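Saturday, notebook 9, pegboard task, second block

Started at 8:40. Kamol on the gripper for the first half, me on logging, then swapped. Target for the Gronham set is 2,000 accepted episodes across all board tasks. The hook task is supposed to contribute 600 of those. We had 80 from the first block and I have marked all 80 as provisional until the timing question below is settled.

Calibration first. Ran the opening and closing sweep three times before the first episode and again after the break. Full-open width agreed between sweeps to within the tolerance in the Kadlec sheet. Full-closed drifted a little on the second run, and came back after the tip pads were reseated. Not touching the tolerance for now. If it drifts again, log the sweep number and stop.

Timing. The width signal and the video are stamped on different clocks. The Destton script lines them up from the sync tap at the start of each recording, but it takes the first peak it finds, and on several recordings the first peak is the operator picking the tool up off the desk. Result is a constant offset for the whole episode. Easy to see in playback: the width trace closes while the tips are still short of the hook. Chaiwat changed the script to look for two peaks close together, so from this block on the tap is a double tap. Old recordings need the offset entered by hand. I did the first few and they line up well enough to keep.

Protocol as run today:
Start with tips open, tool held back from the board at arm's length.
Double tap, wait one breath, then go.
One approach per episode. If the tips miss, back off and finish the episode as a failure. Do not try again inside the same recording.
Hook goes from its start hole to the hole called out by the logger.
Let go completely and back away before stopping.

We had been arguing over whether to keep the failures. Decision with Chaiwat: keep them, label them, leave them out of the first training run. A miss with a clean label costs us nothing but disk. A miss followed by a quiet correction is worse, as the policy then learns to bump the backplate before grasping. The Skornelach runs in December did that and it took a long time to trace it to the data.

Approach angle. Kamol comes in nearly square to the board. I come in from slightly below without meaning to, and it shows in the trajectories as two separate clusters. Left both in. For the next block each operator should vary the angle on purpose, otherwise the model can guess the operator from the first few steps and we get two narrow behaviors in place of one wide one.

Spacing between hooks matters more than I had written down before. With neighbors close by, the outside of a finger can catch the next hook on the way out, and this is hard to see from the tool's own view. Starting layout for today was three hooks in a row, grasp on the right-hand one.

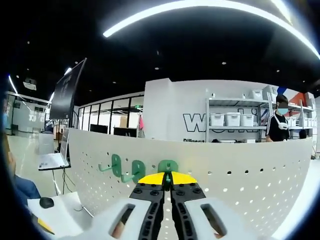
Yellow tips at the right-hand green hook, the other two to its left on the same board.

Framing on this view is usable. The hook being grasped stays in the gap between the tips, and the backplate still shows above it, so the annotator has something to judge alignment by. The room is also well in view past the board, which helps tracking. Tracking was lost only when the tool went so close that the white panel filled nearly everything. Those episodes are flagged T in the log. Suggest a slower final approach before we start changing feature settings.

Open items:
- Re-run alignment on the provisional 80 with hand-entered offsets (me).
- Add a reject code for contact with a neighboring hook. At present it goes under "other" - too vague to filter on (Kamol).
- Check whether the closed-width drift follows the pads or the housing. Swap pads between tools and repeat the sweep.
- Ask Chaiwat if the called-out hole should be stored as row and column or left as free text. Free text has already produced two spellings.

Stopped at 4:15. Copy to the Gronham share still running when I left, checksum to be compared before the cards are wiped.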